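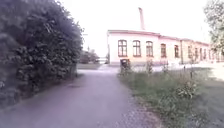
*The paved path beside the long building at Prollencombe, part of the demonstration route.*

Erkico opened its outdoor navigation trial at Prollencombe to visitors for one afternoon in August. The vehicle on show, Temba, is a small wheeled platform meant for carrying mail and tools between buildings. It steers by camera and wheel odometry. Satellite positioning is logged for comparison and kept out of the control loop.

The route was split into 6 legs, each driven at walking pace. Open paving is the harder case for the software, Mustness, which looks for a continuous edge and follows it at a set offset. Gravel margins and weeds give it a ragged line to fit.
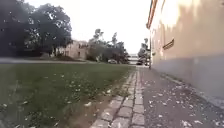 Stone edging between asphalt and grass is easier. Mustness samples the boundary 15 times a second and discards any point more than 20 cm off the fitted line. Leaves on the surface produce false points, and the filter removes most of them. Where a wall runs along the other side, its base serves as a second reference.

Erkico's target is 100 consecutive runs without operator input. The engineers would not give the current count.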